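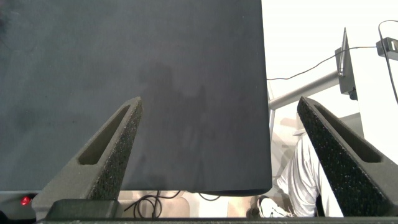
Rameter adds gear assembly table to its Trorkinik workshop
May 2022

The Rameter workshop in Trorkinik has set up a table for people who want to learn how small gear trains go together. It opened to members this month and will be open to visitors in June.

The table is meant for beginners. People who sit down at it get a base plate with upright pegs and a few small spur gears, and they work out how to place the gears so that the teeth mesh and turn together. No glue or power tools are needed, and most of the work is done with the fingertips.

Rameter has taught clock and small appliance repair for several years, and its teachers found that many people got stuck at the same point. They could take a mechanism apart, but they had trouble putting the gears back. A gear that sits slightly crooked on its peg will not drop all the way down, and two gears pushed together with their teeth out of line will jam or ride up on each other. The new table lets people practice that one step before they open up a clock they care about.

The parts are kept large enough to handle without tweezers.

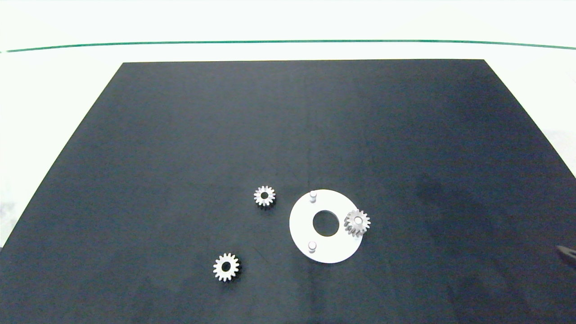 Gears and a white ring-shaped plate on the dark mat at the Rameter workshop in Trorkinik.

The work is done on a dark mat laid over a white tabletop. Rameter tried bare tables first during a trial run last winter. Small gears slid and rolled when they were dropped, and white plates were hard to make out against the white surface. The mat was the cheapest of the changes made after the trial – and the one members asked for most.

The plates and gears come from Pera, a parts shop that also supplies the workshop's clock repair class. The first order was for 421 pieces, including spare gears, and cost $1,513. A further $766 went to storage trays, mats and lighting. Money for the project came from the workshop's spring parts sale, which brought in $2,636. The rest will be held back for replacement parts.

Members who have used the table say the first gear is the easy one. The second has to be turned a little as it goes down, until the teeth find their gaps. Pushing harder does not help and can mark the teeth. The advice given at the table is to lift the gear, turn it by less than one tooth and let it drop again.

A one-page guide is handed out with each set. It covers how to check that a gear is seated, how to tell which way each gear in a row will turn, and how to count teeth to work out the speed of one gear compared with its neighbor. People who finish the basic set can move on to a longer train with gears of different sizes. That one takes most people a full evening the first time.

Sets must be checked back in before leaving. Gears go in the tray by size and plates are stacked flat. Anyone who finds a bent peg or a chipped tooth is asked to put the part in the red bin by the door, not back in the tray, so it does not end up in the next person's set.

Visitors can book a seat in June at the Rameter front desk. Sessions last 90 minutes, and children under 12 need an adult with them. Members do not need to book but should sign the sheet when they take out a set.

The Ansari branch library has asked to borrow several of the sets for its summer program. Rameter said it would decide on the loan once the first visitor sessions are over and it knows how many spare parts are left.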